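Dridex (career simulation)

Dridex is a football management simulation for desktop computers, developed by the two-person studio Husar. The player takes charge of a club, sets tactics and training, buys and sells players, and plays through a calendar of league and cup matches. The game is known mainly for its save format, which stores a whole career as readable text, and for the long serial career reports that its players write on the basis of those files.

Development

The match engine was written by Jhosep Ñahui, who had earlier made a results generator for postal leagues. Francine MacPherson wrote the interface and the player database. The first public version had a single fictional nation with six divisions and no cup competition. Cups were added in a February update, together with loans and a reserve squad. The studio has kept to one paid release and free updates. Database changes are published separately from changes to the engine, so that a career can be continued on an old engine with current data.

Structure of play

A season is divided into weekly turns. In each turn the player confirms a training plan, reviews contracts and offers, and names a squad for any match due. Matches are resolved in short segments of play. For each segment the engine compares the two midfields to decide which side has possession, then compares attack with defense in the zone where the ball is held. A shot is produced only if the attacking side wins in two adjoining zones in a row. Low scores are therefore common between sides of equal strength, and early versions were criticized for the number of goalless draws. A later revision lowered the threshold in the final segments of a match.

Training affects a player's attributes through a hidden ceiling set when the player is generated. Facilities raise the speed at which the ceiling is approached but do not raise the ceiling itself. A club with rich owners and a weak youth intake will reach its limit quickly and must then rely on transfers.

Finances are simple. Income comes from gate receipts, a share of league money, and transfers. Wages are paid every turn. A club that ends two seasons in a row in debt is barred from paying transfer fees until the balance is restored, although free transfers and loans are still allowed.

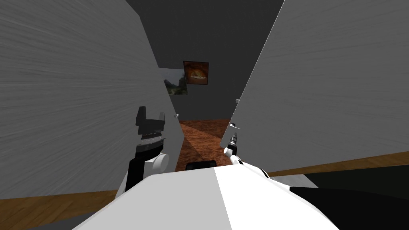
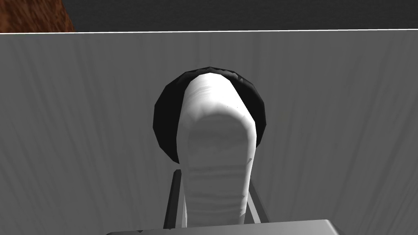
Database

The standard database contains 1182 clubs, most of them outside the playable divisions. Clubs outside those divisions do not play simulated matches. Their squads are kept as a pool of attributes, and individual players are generated only when a scout is sent or an offer is made. This keeps the files small but has a known side effect: a player sold to an outside club is folded into the pool, and may come back under the same name with a different preferred foot.

The database editor is included with the game. It allows names, colors, grounds, and starting balances to be changed, and new clubs to be put in place of existing ones. It cannot add a division. User-made databases that appear to do so work by renaming the reserve league, which has the same promotion rules as the senior game.

Career reports

A career report is a written account of a saved game, usually posted in parts. Reports based on Dridex differ from those based on larger titles in that the author can quote match records straight from the save file. Two forms are generally recognized. In the ledger form, results and accounts are given in full and comment is kept short. In the press form, the author writes as a manager, journalist, or supporter, and results appear only where the story needs them.

The most widely imitated report is the Gough series, which follows a club of that name from the sixth division. The writer adopted a rule that no player could be bought after the age of twenty-one, and the term "Gough rule" is now used for any age limit a player imposes on their own career. The Zudeck challenge is a related format in which several players start from the same save file and compare league positions after a fixed number of seasons. Reloading a match is forbidden. Compliance is checked by means of the turn counter — the counter is written to the file before each match and cannot be reset from within the game.

Known limitations

Goalkeepers are not affected by fatigue. International football is absent, and call-ups are represented only by the random removal of players from a squad for one turn. Injuries are drawn at the end of a match, so a player injured in a cup tie will always have completed it.

See also

Football management games
Play-by-mail sports leagues
Save file editing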